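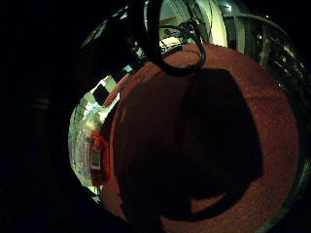 I've been putting off writing about the recording work because most of it is moving a towel around a table. But people keep asking what I do at Koluvby now, and "I gather examples for a learning system" tends to end the conversation, so I'll try to give a fuller answer.

The system we are training is supposed to handle small household things with a hand. Pick up a bottle, turn it over, pass it across, put it down next to something soft without dragging the soft thing along. The people who write the training code sit in another city and I've met them twice. What they need from us is a large pile of recordings of a person doing these things, with the position of the hand known at every moment and the views from the cameras lined up to it. My part is the pile.

We started in a proper lab room with gray walls and a gray table. The first model that came out of it was decent in that room and poor everywhere else. Change the tabletop and it reached for the wrong place. So this September we packed the kit into two crates and went looking for other places to work. Turgate let us use the upper gallery of their building in the mornings, before the lounge area fills up. It has a long curved walkway, tall chairs along the glass, a lot of daylight from the roof and round tables in more than one color. I asked for a red one.

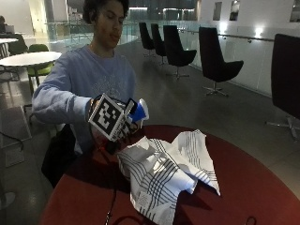 1179 words

Kiprono Were did the demonstrations for this batch. He has steady hands and he doesn't get bored in a way that shows up in the data, and that's most of the job. The glove goes on his right hand, with the marker on it so the cameras can work out where the hand is and which way it's facing. The left hand stays bare. The cable from the glove goes down to the electronics on the table, and from there it's Dagdag, our recording software, on a laptop.

Setting up takes longer than I would like. The fixed camera has to be clamped and leveled, then we show it the printed pattern and check that the numbers agree with yesterday's. If they don't agree, we do it again. The finger sensors have to be zeroed with the hand flat, then with a fist, then flat again. Kiprono can do his part with his eyes closed by now. Mine still goes wrong when I forget to start the clock sync before the cameras, which I did on our first morning and lost everything up to the coffee break.

After that it's a simple loop. I say the name of the task, he does it, I mark the end, and he puts things back any way he likes. The last part matters. In the lab we had tape marks on the table and every object went back to its mark, and we ended up teaching the system where our tape was. So now the bottle goes down wherever it goes down. The towel gets dropped and we leave it how it falls. If it falls in the same shape twice, I ask him to shake it out.

The striped towel was my choice. Plain white cloth gives the cameras very little to hold on to, and in the lab recordings it turned into one pale blob. With stripes you can follow a fold. It also casts a good messy shadow under that roof, and the training people asked for shadows.
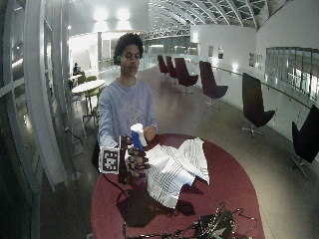
Kiprono on the two-handed bottle task, glove on the right.

The two-handed tasks are the slow ones. When the bottle is between both hands, each hand hides part of it from somebody's camera, and if the marker turns too far away we lose the position of the glove. A short loss is fine. Dagdag fills it in from the finger sensors and flags the stretch so a human can look at it later. A long loss means the take is thrown out. I used to stop him in the middle when I saw the tracking light go, and then I learned that he'd start angling his wrist to keep me happy. You could see it in the recordings afterward. He was holding a bottle in a way no person holds a bottle. So now I keep quiet and let the bad takes be bad.

We also get asked for mistakes. The request was for one set where things slip, or where the first grip is wrong and has to be corrected. It's hard to do on purpose. A fake slip looks like a fake slip, even to me. What we do now is keep the real ones. If the bottle tips over, he picks it up and carries on, and I mark it instead of deleting it. They're a small share of the total, but the training people tell me they open those files first.

We finished the Turgate batch with 310 usable takes. I had hoped for more. The target for each new location is set at 100 per task, and we made it on the two-handed bottle work and on putting things down beside the towel, and just went over on the turning task. The ones that got cut were mostly cable trouble. The cable from the glove likes to lie across the table exactly where the next object needs to go, and if it catches on the rim it pulls at his wrist. We tried taping it to his sleeve. We tried running it over the shoulder. The best we've found is to leave plenty of slack and let it hang straight down, and to accept that it will be in every picture.

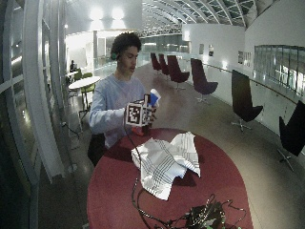

Checking the marker cube, towel still on the table.

There was also the light. Early in the morning it comes in soft, and an hour later it's a different room. At first I wrote that down as a problem. The cameras were set for one level of brightness and I was changing the exposure every few minutes. Then I got a message saying to please leave the exposure alone, they wanted the change. I wish I'd asked on the first morning. It would have saved me a lot of fiddling and a page of notes that will never be read.

The other thing I'd do differently is labels. I was typing task names by hand, and I typed "turn bottle" and "bottle turn" and once just "turn." Sorting that out took me an evening. A friend at Unier, where they do something similar with kitchen tools, uses a printed sheet of codes and a scanner, and I'm going to copy that before the next batch.

People do stop and ask questions if you work in a place like that. Most want to know if the glove is for a video game. One man watched for a good while and then asked why we didn't just program the thing to pick up the bottle. I said you can, for that bottle on that table. He asked how many bottles there are. We had to start the next take, so I didn't get to answer him properly.

The next location is a school canteen with long tables and, I'm told, terrible lighting. Kiprono has asked for a chair of the right height this time. I need to buy two more towels, one with checks if I can find it, and a longer cable.

7 comments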